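How to run a charity screening night on a small budget

4 min read

Did this for the second year running in March and a few people have asked how, so writing it down while I remember. Ours raises money for the Eynon family rooms at the hospital. Same steps would work for a school or a footy club.

Pick the film last. Everyone starts with the film and then finds out they can't get it. Start with the room. We use the old Jodton hall, 230 seats, two aisles, decent blackout curtains. Ring and ask what the hire includes. Chairs? Screen? Someone to lock up? Get it in writing.

Then the licence. You need a public screening licence even if it's free entry and even if you own the disc. Ask the distributor or their local agent, tell them the venue, seat count and ticket price. Allow 4 weeks. Ours took longer becuase I left the ticket price blank. Don't advertise the title until you have the licence in hand, some agents are strict about that.

Getting a guest. A name on the poster sells tickets, no way around it. Doesn't have to be a big star. We had Mererid Nicholas, who did two seasons of Claritz and grew up near here. Go through the agent, not social media. Keep the email short:

- who the money is for
- date, start time, how long you need them
- what you want them to do (intro, Q&A, photos)
- what you'll cover, eg. train fare and dinner

One page max. Agents skim. If you hear nothing, one polite follow up after 11 days and then move on to the next person. Have a next person.

Give the guest a proper host for the night. Chiyo Katayama did ours, met her at the station, sat with her, got her out of the foyer when it got too much. Best decision we made.
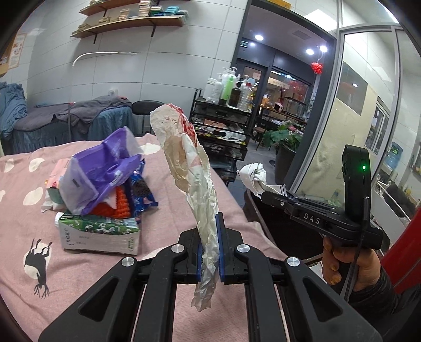

A crumpled white bag with faded red printing.

Q&A. Keep it to 20 minutes. Collect questions on cards at the door and let your host sort them during the film. Open mic sounds friendlier but you'll get one bloke telling his life story. Agree beforehand on anything the guest won't talk about. Ask for 2 handheld mics and check the batteries yourself.

Tickets. Sell online, hold back a row for families from the charity. We charged adults and let under 12s in free. Next time I'd put a small price on the kids tickets too, lots of no shows.

Raffle. Signed poster, dinner voucher, that sort of thing. Check the rules in your state or province before you sell a single ticket, some need a permit. Draw it before the film, not after. People leave.

On the night:

Doors an hour before. Test the sound with the actual film, at the loud bit and the quiet bit. Wen-hsiung Huang ran our projector and had a spare cable in his bag, bring one. Print the intro in big type as the stage is dark. Thank the charity, the guest, the hall, then sit down.

Afterwards. Thank you note to the guest within the week, sent via the agent, with the total raised. Pay the licence invoice straight away. If they took a percentage deal they'll want your ticket numbers, so keep the door sheet somwhere safe. Mine was in the glovebox for a month.

Any questions leave a comment, I check it most evenings.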